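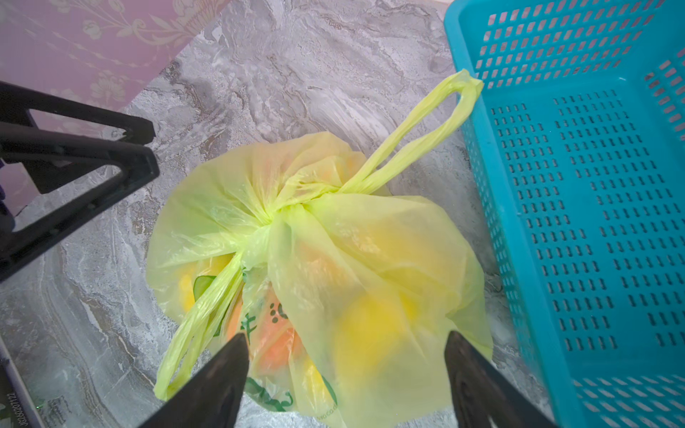 Wrist camera, gripper open at the tied bag, basket to the right.

PRE-RUN SOFTWARE CHECKLIST, TWO-ARM CELL, WITH MY COMMENTS
Task: fruit, bag to basket
Checked: Oct 17, 2023
Build: Sturko 59 (control), Undar (perception), Mazza (planner)

Same layout as the June sheet. Each item has a result and then whatever I felt like saying about it, and as usual the comments have got longer than the checks. If you only want the results, read the second line of each item and skip my waffle. Anything marked HOLD has to be cleared before the arms run without a hand on the stop button.

1. CONTROL

1.1 Emergency stop reaches both arms
Result: PASS
Pressed it with the arms still, then with both moving slowly, then halfway through a handover of control from one program to the other. That last one is my favourite because it's where the old build used to sulk! Both arms dropped to zero commanded speed and Sturko logged the stop under the right arm name each time. Please don't tick this one from memory. Press the thing.

1.2 Software stop and reset
Result: PASS
After a reset the arms hold where they are and wait. They don't try to finish the move they were on. I checked that the queue really was empty by reading it back in the console, and I'd like everyone to do the same (the green status on the main page only tells you the reset was received).

1.3 Joint limits loaded from file
Result: PASS, with a grumble
The limits were right, but Sturko will still start quite happily on its built-in ones if the file is missing, with a single grey line in the log to tell you. I've asked for it to refuse to start. Until then, open the log and look for the file name.

1.4 Speed cap
Result: PASS
Capped at the slow setting for anything inside the walls. The cap lives in the controller now and no longer in the planner, so a cheeky plan can't talk its way past it.

1.5 Watchdog
Result: PASS
Killed the planner process in the middle of a move. The arms held. Timeout is set to 183 milliseconds, which feels like an odd number and is one; it came out of the June tests and I've left it alone.

1.6 Gripper force limit
Result: HOLD
The limit is set for both grippers but only the left one reads back the value I wrote. The right one reads back 255 whatever I send, and that's the top of the scale, so either it's running at full squeeze or the readback is rubbish. I think it's the readback. Thinking so isn't a pass. Supervised runs only until it's sorted, and keep the soft fruit out of that gripper if you can.

2. PERCEPTION

2.1 Camera streams present and named correctly
Result: PASS
One on each wrist plus the fixed view. Cover each lens with your hand in turn and see which window goes dark. It takes a minute and it has caught swapped wrist cameras twice, once on my own shift (I'd like to say I noticed straight away, but I'd already spent the morning blaming the planner).

2.2 Time stamps agree
Result: PASS
Checked with the blinking light test. The fixed view used to lag behind the wrists, and Undar would fuse an arm position from now with a fruit position from a moment ago. All three agree to within a single picture now.

2.3 Bag detection, tied
Result: PASS with comment
Undar finds the bag fine. Where it struggles is telling you what's in there, because through the film everything is a coloured smudge and the printing on the bag gets in the way as well. It offered me a yellow fruit with high confidence, which was fair, and then a second label that I'm fairly sure was just green lettering. The rule for this build is that nothing seen through plastic counts as a pick target. Check that the flag "no picks through film" is on. It's off by default. Yes, I've complained.

2.4 Bag detection, open
Result: PASS with comment
Much better once the plastic is spread. The loose handles are still the awkward bit: they flop towards the basket, and the outline Undar draws can creep over the basket rim if you leave smoothing on high. Medium is fine. Low makes the outline jitter and then the planner gets twitchy too.

2.5 Wall pattern and tabletop
Result: PASS
The flowery wallpaper throws up false detections if the region of interest is drawn too generously. Pull the region in to the tabletop and save it. The marbling on the table gave me nothing odd this time, though I'd keep an eye on it when the lighting changes.

2.6 Basket pose
Result: PASS
The mesh confuses the depth estimate, so we fit a box to the rim and ignore the holes. Turn the basket a little by hand and check the fitted box turns with it. If it lags, restart Undar before you do anything clever.

3. PLANNING

3.1 Shared space lock
Result: PASS, but read the note
Only one arm may hold the zone over the basket, and only one may hold the zone over the bag. They can hold one each at the same time, and that's where all the useful speed comes from. What you're checking is the strip between the two zones, where the wrists come closest together. In Mazza the strip belongs to whoever asked first, and the other arm has to wait outside it with its gripper still. 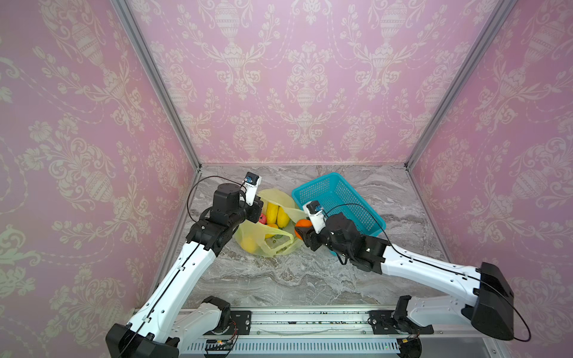
Sustier wrote underneath my draft that the waiting arm should back off further if the other one is carrying something, as a held orange makes the gripper wider than the model Mazza checks against, and a lock on the zone does nothing about a collision shape that's too small. Could the checklist ask for the attached-object box to be switched on before 3.1 is even attempted?

Good point, and it's now 3.2. I had it down as a perception job and hadn't thought of it as a collision one at all.

3.2 Attached-object box
Result: PASS after a fix
When a gripper closes on something, Mazza should add a box for it to that arm's shape and take it off again on release. Adding worked first time. Taking off didn't! After a drop the box stayed stuck to the gripper and the arm went about giving everything a wide berth, as though it were carrying a ghost. Fixed by moving the removal on to the gripper-open event. To check it yourself, close on an orange, look for the box in the viewer, open, and look again.

3.3 Drop height over basket
Result: PASS
Measured from the fitted rim down. The planner has to use the fruit already in the basket as the floor, and you can test that by putting a few in by hand and watching the planned release point come up. It should move before the arm does. If you only see it change once the arm is on its way, the plan was made on an old scene.

3.4 Cable allowance
Result: PASS with comment
The wrist camera cables loop out a fair way and Mazza knows nothing about cables, bless it. We pad the wrists. I went over the padding again and left it as it was, but it does cost us some reach into the far corner of the cell. If a plan fails there, don't shrink the padding to get it through. Move the basket.

3.5 Replan on a lost target
Result: HOLD
If a fruit rolls inside the bag after the plan is made, Mazza should throw the plan away. It does, mostly. On the long list of recorded cases it replanned on all but one, and in that one it carried on towards where the fruit used to be. Case 1949 in the replay folder, if you fancy a puzzle. My money's on the "lost" message arriving while the planner is busy smoothing the path, and going in the bin.

3.6 Both arms in contact at once
Result: PASS, supervised only
One gripper against the bag while the other works in the basket is the busiest the software ever gets, and it's the check I take slowest.

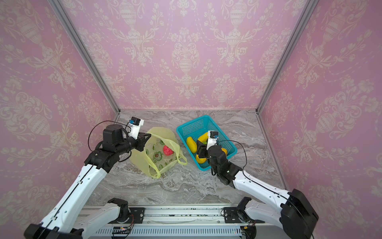 What I want from it is two separate contact events in the log, each with its own arm name, and no case where a push felt on one side makes the other side flinch. I got that on every try. The earlier build lumped all contact under one flag, so a nudge on the bag rim could stop the arm over the basket with its jaws down among the fruit, and then it needed jogging out by hand. Also look at the jog direction while you're there. On the right arm, "up" on the pad must mean up for the gripper in tool mode AND in table mode, and the screen has to say which mode you're in.

4. TOOLING AND LOGS

4.1 Disk space
Result: PASS
Plenty. The logger stops cleanly when it hits the floor we set, and it says so in red.

4.2 Replay matches live
Result: PASS
Ran a recorded session back through Undar and Mazza and got the same plans out. Use the replay button on the main page for this; the command line one still picks up your personal settings.

4.3 Config saved with the run
Result: PASS
Every run folder now has its own copy of the limits, the region of interest and the flags. I deleted my old habit of writing them on a sticky note.

4.4 Version strings
Result: FAIL, minor
Undar reports the previous version number in the log header although the new code is plainly running. Not a safety matter, but it'll drive somebody mad in six months. Raised.

OPEN ITEMS
1.6 right gripper readback: HOLD
3.5 case 1949: HOLD
1.3 missing limits file should block start: raised
2.3 flag default: raised, again
4.4 version string: raised

Supervised running is fine at the capped speed. Unattended running stays off until both holds are cleared and 3.1 to 3.6 have been done again from the top.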